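The **Sulwood comparison** is a bench procedure for comparing robotic hands and grippers that are mounted on the same pair of arms. It was worked out at Itico, a small automation workshop, and takes its name from the building where the first trials were held. The procedure is used to decide which end effector to fit for a given kind of handling work, mostly with soft, light or irregular household goods.

Unlike most gripper tests, which use machined blocks and cylinders, the Sulwood comparison uses ordinary objects and asks both arms to work on the same object at once. The controller and the arms stay fixed during a comparison. Only the hands, and in some versions the head camera, are changed.

## Background

Itico had been choosing grippers from data sheets, using rated payload, stroke and closing force. These figures were of little use for cloth, cord and sponge, where a hand can have plenty of force and still fail to pick the thing up. Poul Baldursdóttir, who ran the workshop's test bench, wrote the first version of the procedure as a two-page note. It was dated 22nd December and was meant for use inside the workshop only.

The note was revised in January after the first full comparison, between two hands known in the workshop as the Prado and the Rostberg. The revised version added the cord task, dropped a task that involved stacking cups, and set the number of attempts for each pair of hands at 401. The odd number is left over from the first comparison, in which the opening attempt was recorded along with the four blocks of 100 that followed. Later users kept it so that their totals could be set beside the old ones.

## Setup

The arms face a table covered with a cloth. A cloth with a printed grid is preferred, as it lets the operator put objects back in nearly the same place between attempts and gives the head camera something to check its calibration against. Dark curtains behind the table keep the background plain and cut down on reflections.

Objects are left on the table between tasks. This is a deliberate part of the procedure. A hand that works well on a bare surface may knock into its neighbors when it has to reach past them, and a camera that finds a lone object easily may lose it when there are others close by. Most sets of objects include something plush, something folded, something made of wire and something that rolls.

Cables are run along the outside of the forearms with enough slack for the wrist to turn fully both ways. The note warns against tying them too close to the wrist. In one early run a tight cable pulled the right wrist a few degrees off its commanded angle, and the error was blamed on the hand for most of a day before anyone looked at the cable.

## Tasks

### Single-arm tasks

Each hand first works alone. It picks up every object in the set, lifts it clear of the table, holds it still and puts it down again. An attempt counts as a pass if the object is set down inside the grid square named by the operator. Regrasping is allowed once.

Wire objects are the hardest for most hands at this stage. A parallel gripper tends to close cleanly on a single wire and then let the object swing, while a hand with several fingers can steady it but often takes longer to find a grip.

### Cord task

The cord task needs both arms. One hand holds a spool of twine and the other takes the free end and draws it away across the table. The holding hand must keep the spool from slipping out while letting the twine pay off, and the pulling hand must keep hold of a strand that is much thinner than its own fingertips.
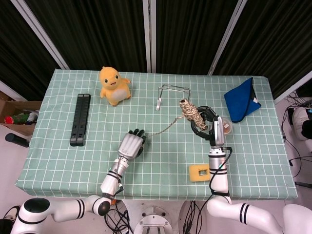
Twine is used in place of string or electrical wire for a practical reason. Its rough surface gives the fingertips something to catch on, so a hand that can't hold twine is not worth trying on smoother cord. Hands that pass are then tried on a waxed thread, though this result is noted separately and does not count toward the total.

The task is run in both directions, with the hands swapping roles halfway through. A mixed pair — a hand with jointed fingers on one arm and a different type on the other — is also allowed, and the two are scored by role. Some hands have turned out to be good at holding and poor at pulling. The Rostberg was the first to show this clearly. It kept the spool steady in nearly every attempt but dropped the strand whenever the pull ran at an angle to its fingers.

### Cloth task

A folded cloth is lifted by one corner, passed from one hand to the other and laid flat. Small parts such as sewn-in labels are left on, as they would be in normal use. The operator does not smooth the cloth between attempts.

## Scoring

Every attempt is marked as a pass, a partial pass or a fail. A partial pass is given when the object ends up in the right place after a slip or a second grasp. The time for each attempt is recorded but is not part of the score. Itico found that scoring by time led operators to turn up the arm speed, which hid differences between the hands.

Commands are logged at 1000 Hz where the controller supports it. The log is used mainly to settle doubtful cases, such as whether a strand was dropped by the hand or pulled free by a jerk of the arm.

## Camera comparison

A shorter form of the procedure compares head cameras. The hands stay the same and only the cord task and the single-arm tasks are run. Thin strands and clear dishes cause the most trouble. Depth cameras often return nothing at all for a clear dish, and may show a strand of twine as a row of broken pieces or miss it.

## Limitations

The procedure does not test payload, and it says little about wear. Results also depend on the operator, especially where the arms are driven by hand through a leader device and not by a program. Baldursdóttir's revised note asks that the same person run both halves of a comparison and that the order of the hands be switched between days.

Scores from different workshops are hard to compare directly, as there is no standard set of objects. Twine from one supplier may be stiffer than that from another, and a new spool behaves differently from one that is nearly used up. The revised note recommends changing the spool at the start of each block and writing down the make.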